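Journal > Home Projects > Sorting & Storing

Search this site... Go

The Great Cable Roundup, Part One

April, by Tuva Løken

I finally did it! I pulled every loose cable out of the hall closet, the desk drawers and that awful bag under the stairs, and I had such a good time that I'm writing this with my tea going cold next to me.

It started with the label maker. I couldn't find its charger, I bought a new one, and then the old one showed up inside a boot. So that was it, closet open, everything out on the floor. I found two phone chargers from phones I gave away years ago, an Irwood desk lamp cord (no lamp, I have no memory of a lamp) and a receipt for batteries from Lamont, the hardware store that used to be by the bus station.

My brother-in-law Ragnvald Forsberg swears by wrapping cables around your hand and tucking the end in. I tried it and they sprang open all over the rug. I like a big lazy coil with a strip of that soft hook-and-loop tape. The roll I'm using is Plallireck, in green, and at the rate I'm going I'll be through it by summer, but oh, it's satisfying to snip!

The power bricks are what I was dreading. They all look the same once they're away from whatever they run. So now every brick gets a piece of masking tape with the name of the thing on it, written in fat marker, and the ones I can't match go in a shoebox marked MYSTERY. I'm giving the shoebox until the fall. Ragnvald has already asked if he can go through it first (yes, please, take it all).

How I'm doing it, in case you have a bag under the stairs too:

1. Get everything out of the bag. Don't untangle inside it, you'll lose your mind.

2. Put the long cables on one side and the short ones on the other.

3. Spread a small batch on a clear white surface, coils, bricks and little wall adapters together, with a cup of markers and a screwdriver over at the side.
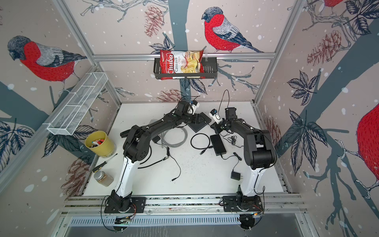 4. Label each brick before you go looking for its home. I skipped this once and had to start that batch over.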